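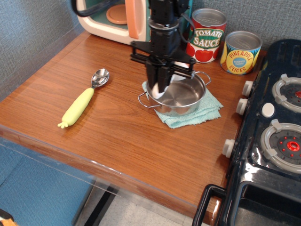 Figure 1. Arm in the play kitchen, gripper holding a white wiping piece against the inside of the pot.

Good Practice for Robot Arms in a Shared Lab: What We Wrote, What We Changed
Student project report, Lillgate track
September 4, 2025

1. What the project was

Our lab has plenty of rules about the robot arm, and when we joined they lived in four different places: a binder, a wall sheet, the sign-up page and people's heads. Our project was to turn them into one short practice guide that a new student could read before a first session and still find useful at the tenth. We called the guide Ojo, and we had a great time making it (yes, writing rules can be fun, especially when you get to try each one out on a real task the same afternoon).

We picked kitchen chores as the test case. Wiping the inside of a small steel pot sounds easy, but the gripper has to go down into a space with hard walls while holding something soft, and there are handles on both sides to catch on. Nearly every rule we cared about comes up in that one job.

2. The rules for setting up

The counter gets laid out before the arm is powered. Things that belong to the task go in the middle, and background items such as the toy cans go back against the wall. We first wrote "keep the counter clear," and then threw that out, as a kitchen with nothing in it is a poor test of a kitchen robot. The new wording is "every item on the counter is there on purpose and is on the setup sheet."

A shiny pot on a smooth counter can slide when it is pushed from inside. The guide now asks for a folded towel under any metal container that the arm will press on. Check that the towel lies flat and that no loose edge hangs where a finger could pick it up.

Cables get their own line. Before a session, move the arm by hand through its lowest and farthest positions and watch the cable the whole way. It should curve freely and never pull tight. This is my favorite rule in the guide — it takes a minute and you learn so much about how the arm moves!

3. The rules for running

One person operates, one person watches, and the watcher holds the stop button. The watcher does nothing else, and that includes typing notes.

Hands stay off the counter while the arm is live. If an item falls over, stop the arm, say "stopped" out loud, wait for the operator to say it back, then reach in.

For work inside a container, come straight down from above, slow down before passing the rim, and make contact at the lowest force setting that still does the job. Going back out follows the same path. No sideways moves until the fingers are above the rim and the handles.

4. The rules for records

We keep failed attempts. Our shared log has 1,217 entries, and early on some people deleted the bad ones to be tidy, which made it impossible to compare sessions. Ojo says that an attempt is logged once the arm starts moving, and that the note must give the item, the force setting and the reason for any stop. "Weird" does not count as a reason (we checked, it had been used a lot).

5. Trying it on other people

We asked a student group from Ollstead to use the guide with no help from us. They got through setup fine but read "live" as "moving," so they reached in while the arm was holding still. That was a really useful find. The guide now defines live as "motors powered, moving or not," and the definition sits at the top of page 1 in large type.

They also wanted a shorter version for the wall. We made one with 3 lines: power off to reach in, watcher holds the stop, log every attempt.

6. Still open

We have no good rule yet for what to do when the gripper drops a cloth inside a container. Lifting the arm clear first seems right, but we want more trials. The force settings also need a table for each gripper, and ours only covers the one we used. The Skarkalden group has a different arm and has agreed to test the guide on it in November, so section 3 will probably change again.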